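Unit 6 handout: Looking after the hand-held grippers
Wirnow Technical Center, Robot Cell Upkeep
Revised Sep 12, 2026

Last time we did the cell floor and the cable runs, so I'm going to assume you know where the spare leads live and how to log a fault in the Peveck sheet. This unit is all grippers. They're the part of the cell that gets handled the most, and they're also the part that people bring me with a sad face at the end of a shift, so let's get good at them!

Start at the table, with both grippers in your hands and their cables plugged in. Before you take anything apart, do a plain pick. One bin, one flat item, right hand does the pick and the left stays open and out of the way. I like flat items for this (cards, packets, that sort of thing) because a tired pad lets go of them long before it lets go of a block.

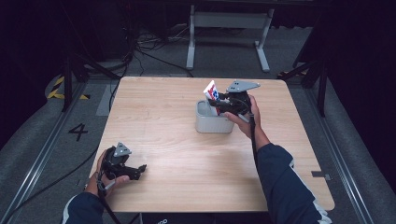
Fig. 1. Test pick from the small gray bin, right gripper closed on the card, left gripper open.

While you're picking, watch three places. The first is the plate on top with the dots. If it wiggles when you turn your wrist, stop and snug it down, then redo the plate check from Unit 4. The second is the cable where it runs down past your forearm. Turn your hand over both ways and feel for tugging – a cable that pulls at the end of a reach will pull a lot more after 1000 picks. The third is the pads, and they get the rest of this handout.

Now put the bin away, open the jaws wide and get a good look at the fingers over the bare table. I do this after every 30 picks on test days, and I'd like you to do it too.
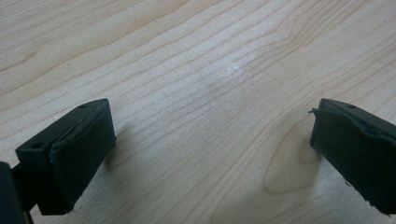 R. Agudelo, course instructor

Look at the top left corner of the right finger, where a little flap of the pad has frayed and is sticking out. Small stuff, and easy to miss if you're only checking that the jaws open and close. But a flap like that can catch on the edge of a card, and then you're chasing a "bad pick" that has nothing to do with the operator. Run your thumb along the seam at the top of the pad as well, on both fingers.

My rule for a frayed corner: trim it once, flush, with the small scissors. If it lifts again, change the pad. And change both sides together, please. One new pad and one old one gives you a grip that pulls to one side, and I spent most of July learning that the slow way.

Changing pads goes like this:

Unplug the gripper.
Take the finger off at its screws and keep them in the lid of the Hostden kit.
Peel from the tip toward the base, slowly.
Clean off the old glue and let the face dry.
Wrap the new pad around the end, press, and leave it overnight.
Refit, then repeat the test pick with the same card.

Write the gripper number and the pick count in the log. The last pair I changed had done 788 picks, so don't be surprised if yours come up early too.

For next time, read the section on cable strain on page 29 and bring your own scissors if you have decent ones – ours are awful.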